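The bread basket test
An afternoon at Mernix's open day in Brerby, where the machines are learning to wait at table
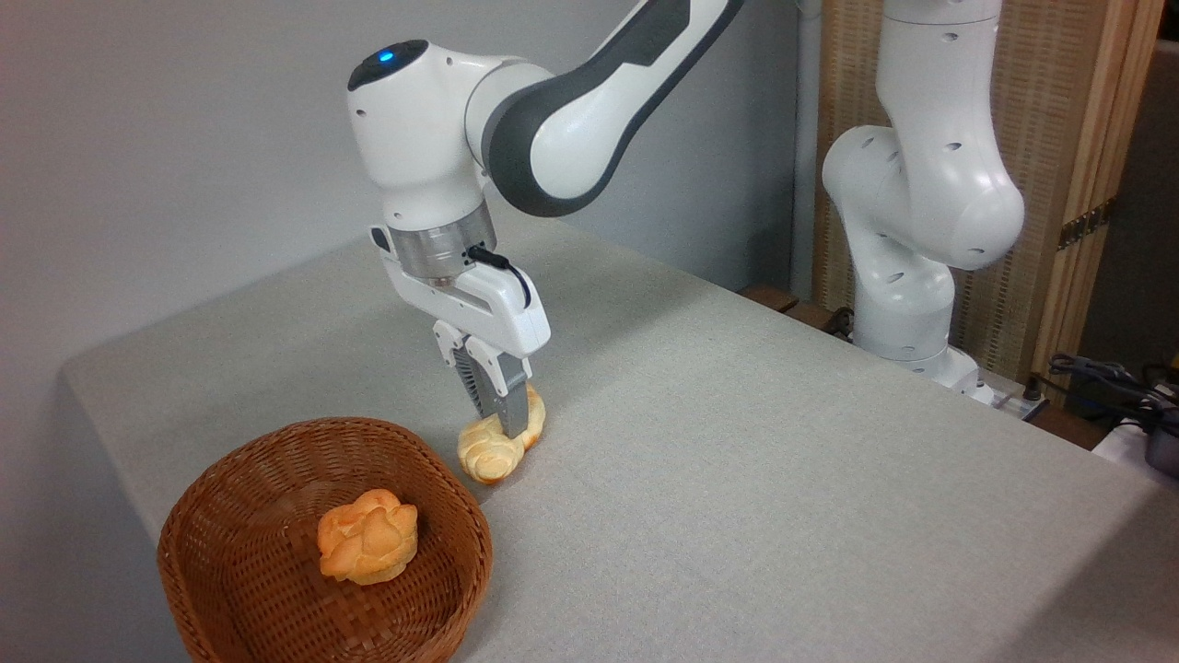
Doors at two, rolls at half past

The invitation promised "the future of the breakfast room", so I took the early train to Brerby and found the future on the first floor of a former carpet showroom, behind a registration desk and a tray of lukewarm coffee. Mernix makes software for robot arms. Its system is called Sqalli, and what Sqalli does, on the day I saw it, is put bread in a basket.

I don't say that to be unkind. Picking up a bread roll is a hard thing for a machine. A knotted roll has no flat sides, no two come out of the oven alike, and a grip that suits a bolt will flatten a bun. The company's engineers know this and will talk about it at length. The trouble is that its sales people were standing in the same room, and they wanted to talk about hotels.

Chaltu Weldu runs the demonstrations. She was the best thing in the building, mostly for her habit of answering the question she had been asked. How many rolls had the arm handled in practice that week? Ninety-two. How many of those without somebody stepping in? She would rather not give a figure until they had agreed what stepping in meant. I wrote that down twice.

What we saw

We were given 11 attempts. The fingers came down slowly, closed on the crust, paused, and lifted. Five times the roll went straight into the basket. On two attempts the arm hung over the cloth for so long that a man beside me began to clap, assuming it had finished. The rest landed somewhere between success and a shrug — a roll on the rim, a roll dropped and tried again, a roll put down more or less where it had started.

I asked whether it could manage a croissant. Not yet, said Weldu. A sliced loaf? No. Could it tell a stale roll from a fresh one? She laughed, and a colleague in a company fleece said that was "on the roadmap".

The hotel question

Willik, a small chain of seaside hotels, is said to be interested in a trial, and its name came up in every speech. No one from Willik spoke. When I asked what the arm would cost per breakfast served, I was told the figures were still being worked on. When I asked who would wipe up the crumbs, I was told that was an excellent point.

A teenager on a Saturday shift fills a bread basket in a few seconds and can also say good morning. Mernix says the comparison is unfair at this stage, and perhaps it is, but the company chose the breakfast room. It could have shown us the same arm sorting parts and I would have had far less to complain about.

The next open day is in December. Weldu hopes to have croissants by then.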